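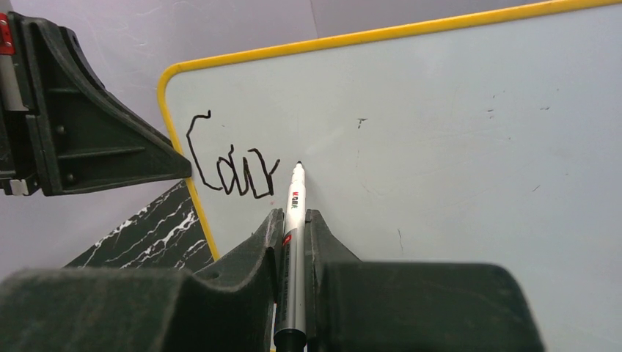
How many examples does it take to teach a machine to write one word? Giltel had ordered 2,618 of them, and I was paid by the shift to supply my part.

I sat at the leader arms and moved, and the robot moved with me. Left hand steadied the whiteboard, right hand held the marker. Write, lift, press the pedal to save. Wipe the board. Start again.

The rule sheet from Testora had 15 lines. Line 6 said not to correct a bad letter. "Leave it and finish." The first week my letters looked like something scratched on a door. By January they looked like my mother's. She wrote her grocery lists that way, big capital first, then everything else hurrying along behind it, small.

I asked the shift lead if that mattered.

"Is the marker touching the board?" she said.

"Yes."

"Then it's good."

At 4 p.m. they let the model try by itself. I took my hands off the arms and rolled the chair back. The marker came up to the board and waited, the way I wait, longer than it needs to. Then it wrote a capital with a little hook at the top.

I had never decided to make that hook.

"Huh," the shift lead said, and typed something. "Give me another 100 before you go."

I wiped the board and put my hands back on the arms.

Filed under: Short Fiction, Work
Reading time: 2 min

More stories
The Balogh Elevator
Night Bus to Trakach
What the Scale Said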